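Zillthorpe Quilted Bedspread, Peony Print: my take after a month of laundry days

I bought this one to replace a plain gray cover that showed every speck of lint, and I've been meaning to write it up ever since.
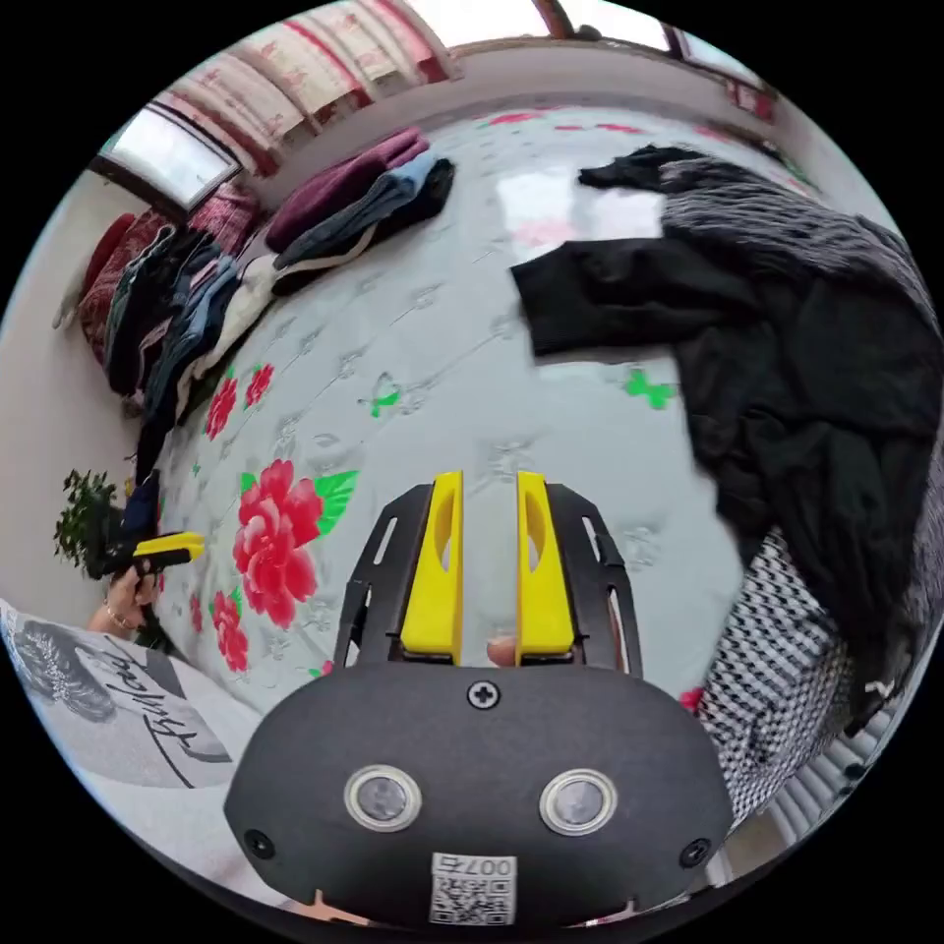 So, the print! I was a little nervous about big red peonies in a small bedroom, but the background is such a soft gray-white that it stays calm, and the little green butterflies won me over completely. The quilting has tiny flowers and leaves pressed into it too, a nice touch that didn't come through at all on the store page.

I do all my clothes sorting on the bed (closet purge this April, send help), so this cover gets heaps of sweaters dumped on it every week. It holds up great. I did 36 minutes on warm in the washer and the red didn't bleed onto the pale parts, which was my big fear. Black knits do leave fuzz behind, and you'll see it, so keep a lint roller close. Folded piles stay put pretty well on the quilting, much better than on the slippery Nustwood one I had in my last apartment.

Gripes? It's thin. My friend Maeve Ó Briain has the Hegarty version and hers is way puffier, though she paid a lot more for it. I still need a blanket at night. And one corner had a loose thread right out of the bag, so I snipped it and it's been fine.

Four stars from me. I'd buy it again, probably in the blue if they ever restock it.

Posted Apr 17, 2020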